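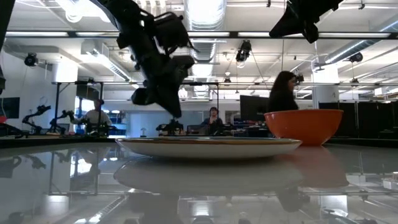 Notes on the Wolosside reading of Ruth

15/01/2022

The parish of Wolosside has begun the year with the Book of Ruth, read aloud in full over four evenings, one chapter to each. I was asked to prepare the introductory remarks and have been encouraged to set them down in this space for those who were unable to attend.

The book is short. In the edition used at Wolosside it occupies fewer than 10 pages, and the first chapter can be read at an unhurried pace in under five minutes. It was therefore agreed that each chapter would be read twice, by different voices, with a period of silence between the two readings. Valentyna Savchuk read first on the opening evening and Armelle Chauvin second. Those present remarked on how different the same verses sounded. Ms. Savchuk gave Naomi's speech at the crossroads a certain sternness, and Ms. Chauvin read it as the speech of a tired woman. The text permits both.

My own remarks concerned the second chapter and the law of gleaning that stands behind it. Leviticus directs that the corners of the field shall not be wholly reaped, and that the gleanings of the harvest shall be left for the poor and the stranger. Deuteronomy adds the forgotten sheaf, and names the fatherless and the widow as well. Ruth is both a widow and a stranger. She nevertheless asks leave before she enters the field, and the overseer reports her request to Boaz when he arrives from Bethlehem.

Some commentators take the request as simple courtesy. Others suppose that a Moabite could not be certain of her welcome, whatever the law provided. I incline to the second view on account of Boaz's instruction to the young men that she is not to be touched. An instruction of that kind would hardly be needed if her safety could be assumed.

A question was raised about the ephah of barley that Ruth carries home. Estimates of the measure vary considerably, and I would advise against placing much weight on any one of them. The older handbook by Guérin, which the Bratedeck library holds on page-numbered microfilm, treats the matter at page 536 and declines to settle it. The sense of the passage is clear enough. She brought back a great deal more than a gleaner would expect, and Naomi noticed at once.

The third chapter will be taken up at the next gathering, with Ms. Chauvin reading first. Participants are asked to read Deuteronomy 25 beforehand, in particular verses five to 10. The Grondiswood congregation has kindly lent us 36 copies of its study booklet, and these should be returned to the table by the vestry door at the end of January. Pencil markings are permitted. Ink is not.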